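布バッグをたたむ卓上アームの製作
共同工房Plumdenでの実習報告

1. はじめに

本報告は、共同工房Plumdenの一角で進めた卓上ロボットアーム「Paewai」の製作と、それを使った布バッグの折りたたみ作業についてまとめたものである。製作期間は9週間で、前半を機構と配線、後半を制御とデータ取りに充てた。作業台は白い天板のものを使い、アームの指先側に付けたカメラで台の上を見ながら動かす。
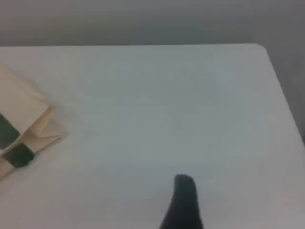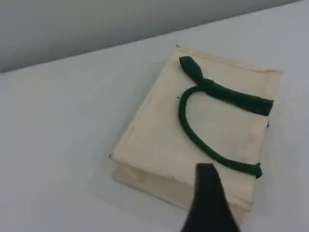

題材に布バッグを選んだのは、形が決まらないものを扱いたかったためである。前年度の実習では木のブロックを積む課題に取り組んだ。ブロックは位置と向きがわかれば、あとは決まった手順でつかめる。布は一度持ち上げて置くだけで輪郭が変わり、同じ手順を繰り返しても同じ結果にならない。持ち手が付いている袋はさらに厄介で、持ち手の曲がり方がその都度違う。この違いを動作計画の側でどこまで吸収できるかを調べることにした。

目標は次のように決めた。台の上に置かれた布バッグの向きを見分け、縁をつまみ、半分に折り、折った状態で手を離す。アイロンをかけたような仕上がりは求めず、持ち手が大きくはみ出さなければ成功とした。

2. 機構

Paewaiは卓上に固定する片腕のアームで、肩から指先までの最大到達距離は458 mmである。設計当初はもっと長い腕を考えていたが、伸ばしきったときに肩のモータが発熱し、数分で保護停止がかかった。上腕のリンクを短くしたところ、停止は出なくなった。その代わり台の奥の隅には手が届かない。隅に寄ったバッグは人が手前に戻すという運用にした。

関節の駆動にはBralesskaの制御基板を使った。工房に在庫があり、過去の利用者が残した配線図をそのまま参照できたのが大きい。ただし図面のコネクタ番号が1か所ずれていて、手首の回転と指の開閉が入れ替わって動いた。原因がわかるまで2日かかった。図面は訂正して工房の棚に戻してある。

グリッパの指は黒で、先に向かって細くなる形にした。最初の案は先端が幅広の平たい指だったが、台に置いた布の縁に差し込もうとすると布を押してしまい、つまむ前にしわが寄る。先を細くすると縁の下に入りやすくなった。反面、つまむ面積が減るので、厚みのある部分を持ったときに布が滑る。指の内側に薄いゴムを貼って対処したが、ゴムは端からはがれてくるため、実験日の朝に毎回確認する必要があった。

カメラの取付金具は3回作り直した。1回目は指に近すぎて、つまむ瞬間に布で視野がふさがった。2回目は金具が長く、手首を振ると揺れが収まるまで待たなければならなかった。3回目は長さを両者の中間にし、根元に補強を入れた。指の一部が常に画面の下側に入る配置になり、これは指先と布の位置関係を画面上で確かめるのに都合がよかった。

3. 作業台と照明

台の幅は800 mmである。天板が白く、バッグの生地も白に近いので、輪郭を取り出す処理には不利な組み合わせになった。黒い布を敷けば簡単になることはわかっていたが、敷いた布ごとつまむ事故が試運転で何度も起きたため、天板をそのまま使うことにした。

代わりに照明を調整した。初めは工房の天井灯と卓上ライトを併用し、ライトを台の真上に置いた。すると布の縁の影がほとんど出ず、画面上で生地と天板が続いて見える。ライトを低い位置に移し、斜めから当てると縁の外側に薄い影が出るようになり、検出が安定した。影が濃すぎると今度は折り目の影を縁と取り違えるので、トレーシングペーパーを一枚かぶせて弱めている。

工房には窓があり、木曜の夕方に取ったデータだけ検出率が目立って低かった。西日が天板に反射していた。以後、夕方に作業するときはカーテンを閉めることにした。

4. 制御ソフトウェア

動作の記録と再生にはKasenという自作のプログラムを使った。名前は班で付けたもので、特に意味はない。人がアームを手で動かして見本の動作を記録し、それを区間に分けて保存する。再生時にはカメラ画像からバッグの向きを推定し、記録した区間を回転させてつなぎ直す。

区間は「近づく」「縁の下に入れる」「閉じる」「持ち上げる」「折り返す」「放す」の六つである。このうち最も調整に時間をかけたのは「縁の下に入れる」で、指先の高さが1 mm違うだけで結果が変わる。低いと天板をこすり、高いと布の上をなでるだけで終わる。天板は平らだと思い込んでいたが、水準器を当てると手前側がわずかに低かった。台の脚に紙を挟んで直し、さらに実験の最初に指先を天板に軽く触れさせて高さの基準を取る手順を加えた。

向きの推定では、口側と底側の区別が難しかった。持ち手があれば口側がわかると考えて、濃い緑の部分を探す処理を入れた。持ち手が表に出ている場合はこれで足りる。持ち手が下に隠れているときや、たたまれた布のすき間から一部しか出ていないときは、向きが反対に出ることがあった。緑の面積が小さい場合は推定を保留し、縁を少し持ち上げてからもう一度見るように変更した。時間は余計にかかるが、逆向きに折り始める失敗は減った。

5. データ取り

記録した画像は全部で1890枚である。向き推定の調整に使う分と評価に使う分は、日を分けて撮った。初めは同じ日の画像を無作為に分けていたが、ほとんど同じ置き方の画像が両方に入り、成績が実際より良く出ていた。指導教員の指摘を受けてやり直した。

置き方は、きちんとたたんだもの、途中まで折れたもの、軽く放ったものを混ぜた。放る役を一人に固定すると置き方に癖が出る。班の中で交代するようにしたところ、台の端に寄ったものや折り重なったものが増え、集まる画像の幅が広がった。

画像の名前の付け方は途中で変えてしまい、前半と後半で形式が違う。集計の際に変換用の表を作ることになった。最初に決めておくべきだった。

6. 結果

持ち手が表に出ている置き方では、縁をつまんで折り返すところまで、たいてい一度で進んだ。つまみ損ねた場合も、初期姿勢に戻って再試行すれば多くは成功した。再試行の上限を設けていなかったころは、同じ場所を何度もこすり続けることがあったため、3回で止まるようにしてある。

途中まで折れた置き方では成績が落ちた。重なった縁のうち上の一枚だけを取りたいのに、下の層まで一緒につまむ。指の開き幅を狭めると上の一枚だけを取れる回もあったが、再現性は低い。布の厚みを知る手段がなく、画像だけでは層の枚数を判断できなかった。

軽く放った置き方は、折る前に広げる動作が必要になる。広げる動作は見本を数本記録したところで期間が終わり、評価には含めていない。

指を開いても布が離れない不具合も残った。内側に貼ったゴムに生地が付いてくるもので、手首を小さく揺すってから引き抜く動作を足すと起こりにくくなった。揺すり方が大きいと折った部分がずれるため、振れ幅は手作業で合わせた値を使っている。

7. 考察と残った課題

失敗の内訳を見ると、動作そのものより、縁の高さと層の見分けに起因するものが多い。指先に簡単な力センサを付ければ、天板に触れたことと布を何枚はさんでいるかの手がかりが得られると考えている。配線を手首の中に通す余裕がないので、手首の部品から設計し直すことになる。

腕を短くした判断については、班の中でも意見が分かれた。片腕では布の反対側を押さえられず、引くとバッグ全体が動く場面があった。腕が長ければ引く方向を選べるという意見と、押さえるための二本目の腕を用意すべきだという意見があり、結論は出していない。費用の面では、押さえ専用の単純な機構を一つ足す案が現実的である。

持ち手の処理も途中である。折り返した後に持ち手が外へ出ていれば、それをつまんで内側に入れる動作を加えたい。持ち手は丸まったり平たくつぶれたりするので、つまむ位置の決め方から考える必要がある。

8. 引き継ぎ事項

Paewai本体はPlumdenの奥の棚に、手首を上に向けて保管してある。カメラの金具は外さないこと。外した場合は高さの基準取りに加えて、カメラ位置の調整もやり直しになる。

Bralesskaの基板は電源を入れてから指の開閉を一度行い、原点を確認してから使う。ゴムの予備は工具箱の二段目に入っている。両面テープは幅の狭いほうを使う。

Kasenの設定ファイルには、前半の画像形式に合わせた項目がまだ残っている。後半の形式だけを使う場合は読み飛ばして構わないが、消すと起動時にエラーが出る。修正は次の班に任せる。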